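Well, the new Lastuder desks are in at last, and I've been standing at mine all week (mostly!). It's the sit-stand one with the crank handle, so no motor and no plug to find. The top comes in white or oak, 90 cm deep, and it goes low enough for my sister, who's tiny and has moaned about every desk she's ever had.

The Trolier footrests are back too, after running out in May. If you were on the list you'll have had an email from me, so do check your junk folder. 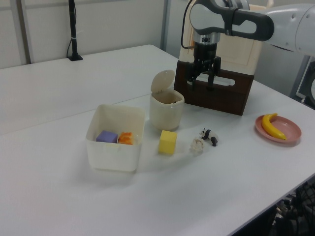 Rindico showroom, 2025-07-04

We're open late tonight, so come and try the desks before the weekend. I'll be clearing the last of the Brunet filing drawers as well, the grey ones with the lock – order code 702 if you'd like me to put one by for you.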